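Club trophies - do we still want them?
Forum: Korkby Lawn Bowls and Social > General chat

marigold_lane wrote:

Hello all, hope everybody is keeping well and that the spring pollen is being kinder to you than it is to me. I wanted to bring up the end of season awards before April gets away from us, as it did last year, when we were all running about the night before the dinner.

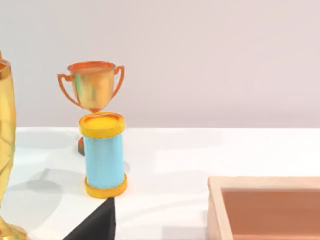

My feeling, and I know a few of you share it, is that we spend a fair bit on cups that end up in a box in the garage. Last season it came to 200 dollars, and that was with the discount from Vaher Engraving. I love a shiny cup as much as anyone (my late husband's are still on the piano, and I dust them every week whether they need it or not), but my daughter asked me the other day what I'd do with them all if I moved somewhere smaller, and I didn't have a good answer for her. Would people be happier with a nice dinner voucher, or a plant, or even just their name on the board in the clubhouse? I'd really like to hear from the newer members too, so please don't be shy.

tworinks wrote:

Oh, please don't get rid of them! I joined four years ago knowing not one soul, and when I won the novice pairs with Ona I got a cup so small you could have used it for a boiled egg. I carried it around in my purse for a month showing it to people at the grocery store. A voucher would have been spent and forgotten by summer. I understand about the money, I really do, but I'd sooner pay a bit extra at the dinner and keep the cups.

Greenkeeper_Al wrote:

I'm with Marigold on this one. I have a shelf in the basement that has been sagging for years and my wife has started putting her paint cans in front of it. The name board is the thing people look at. Every new member I've ever shown around stops and reads it, and they always find somebody's aunt on there. Put the money into a second board, as the first one is full up on the left side anyway.

tworinks wrote:

Al, with love, you've won everything going since before I could drive, so of course you're tired of them! Think of the rest of us.

Greenkeeper_Al wrote:

Fair point, and I laughed. I still say board.

Gintarė Ramanauskas wrote:

Good evening from a newer member, as Marigold asked so nicely. At my old club we had one cup for each event and it went around. You kept it for the year, you got your name on a little band at the bottom, and you had to bring it back polished or you bought the coffee. People took great care over it. One lady knitted a cover for the singles cup so it wouldn't get scratched in the car. The only cost after the first year was the engraving, so perhaps it could be a middle road between the two sides?

marigold_lane wrote:

Gintarė, what a lovely idea, and welcome! I'd be glad to see my husband's two biggest ones put to use that way if the club would have them. They'd need new bands, but the cups themselves are sound.

bellsandbowls wrote:

I don't want to be the rain cloud, but we tried returning cups once, years back, and it was a headache. The mixed triples one went to Florida with somebody and stayed there. I made more calls about that cup than I did about my own kitchen remodel. If we do it again somebody has to sign for each one, and I'd like it written down that it isn't going to be me.

tworinks wrote:

I'll do the signing out! I'm on the phone to half of you every week already - it's no trouble.

Greenkeeper_Al wrote:

Then I could live with it, as long as names still go on the board as well. And can we please have the novice prize be one you get to keep? I've been thinking over what was said about the purse and the grocery store, and I suppose I did the same with my first one, only it was the hardware store.

bellsandbowls wrote:

No argument from me on the novice one. I do still think the voucher is the better choice for the big events and I'll say so at the meeting, but I won't sulk if I'm outvoted.

marigold_lane wrote:

Thank you all, this has been a real help. I'll call Vaher in the morning and ask what they charge for bands alone, and I'll post the price when I have it. Al, would you measure the wall next to the board when you're in? The coat hooks may have to move.

Greenkeeper_Al wrote:

Will do. I'm there at 4 to see to the sprinklers, so I'll bring the tape.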